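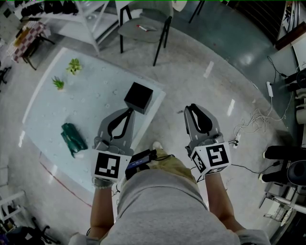 Hello everyone,

Thank you to Siham for the message about the seed swap. I copy the main part again, as some members did not receive it:

> On Aug 22, 2024, Siham Khoury wrote:
>
> Dear all, the swap will be in October, in the same hall. Last year we had 241 packets and many had no name on them. Can someone propose rules for labels? Also, do we accept tomato seed that was not fermented?
>
>

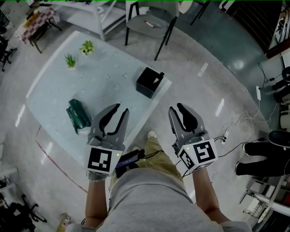

## Labels

My proposal is simple. Please write the plant, the variety and the year of harvest. If you don't know the variety, write "unknown" and the colour of the flower or fruit. Qiuyue Guo still has 12 sheets of blank stickers, and she will bring them.
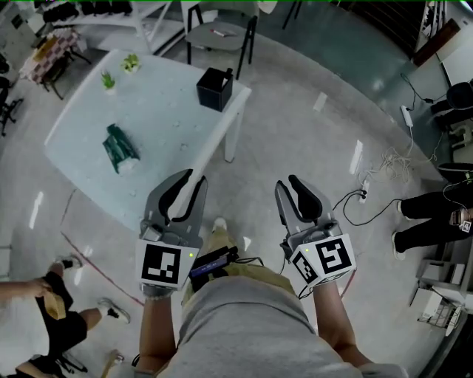
I would also like the name of the grower on each packet - first name is enough. Last year I grew a very good bean and could not thank anybody for it.

## Tomato seed

I think we can accept it, if it is clean and fully dry. Mine dries on a plate for 17 days, near a window but out of the sun.

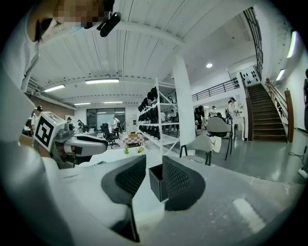

For the tables, I would prefer that packets stand upright and are sorted by letter. Flat piles get mixed very quickly. A small black box with an open top, like the one on the white surface, is the kind I have in mind for each letter. Boyang Wan asked for eight tables, and I believe this is sufficient.

Please reply to the list if you disagree with something.

Kind regards,
Xinyi Xia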